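Esville Council Ethics Inquiries Dataset

Version 1.2
Released Feb 24, 2021
Maintained by the Tarigan Center for Local Government Records

Overview

This dataset records formal ethics inquiries opened against elected members of the Esville City Council and the Brestness County Board. Each row represents one inquiry, from the filing of a complaint to its closing by dismissal, settlement, censure, referral or resignation of the member. Inquiries still open at the time of release are included and marked as such.

The release contains 139 inquiries. It replaces version 1.1, which covered Esville only.

Files

inquiries.csv: one row per inquiry
votes.csv: one row per recorded committee or full-body vote on an inquiry
sources.csv: one row per public document consulted
codebook.txt: definitions of all fields and permitted values

Files are encoded in UTF-8 and use commas as separators. The three tables are joined on the field inquiry_id.

Sources

All entries were prepared from public records: meeting minutes, published committee reports, hearing agendas and notices of referral. No sealed material was used. Where the minutes and a committee report disagree on a date, the date in the minutes is recorded and the field date_conflict is set to 1. There are 28 such cases.

Press coverage was consulted only to locate documents. It is not a source for any value in the tables.

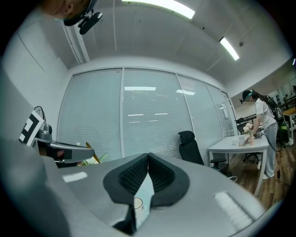

3 min read

Fields in inquiries.csv

inquiry_id: unique identifier, stable across versions
body: city or county
office: office held by the member when the complaint was filed
date_filed: date the complaint was received by the clerk
date_opened: date of the vote or order opening the inquiry
date_closed: blank if the inquiry is open
subject: main subject of the complaint, coded in 9 categories
outside_counsel: 1 if the body retained outside counsel, otherwise 0
outcome: final action, or "open"
date_conflict: see Sources

Members are identified by office and district only. Names were removed from the tables before release, although they remain available in the public documents listed in sources.csv. Users should be aware that most entries can be traced to an individual without difficulty.

Coding procedure

Each inquiry was coded twice by separate readers working from the same documents. Differences were settled by a third reader. The subject field produced the most disagreement, chiefly between "use of public resources" and "campaign activity during working hours." The codebook gives the rule applied to these cases.

An inquiry naming more than one member is entered once for each member, with the suffix a, b or c added to the identifier.

Known limitations

County minutes are incomplete for the period before the board moved to Plasari Hall. For 15 inquiries the opening date could not be confirmed, and date_opened is blank. These rows should be excluded from any calculation of duration.

Complaints rejected by the clerk at intake are not covered. The dataset therefore cannot be used to estimate the share of complaints that lead to an inquiry.

The two bodies apply different standards for opening an inquiry. The city requires a committee vote, while the county permits the chair to open one by written order. Comparisons between them should take this into account.

Changes from version 1.1

Added county inquiries.
Split the former outcome value "withdrawn" into "complaint withdrawn" and "member resigned."
Corrected district numbers affected by the last redistricting.

Updates and corrections

The next scheduled update is in June. Requests for correction should cite the inquiry_id and the public document that supports the change. Corrections are listed in the release notes of the following version.

Terms of use

The tables may be copied, adapted and redistributed, provided the Tarigan Center for Local Government Records is credited and the version number is stated. The underlying public documents are subject to the terms of the issuing body.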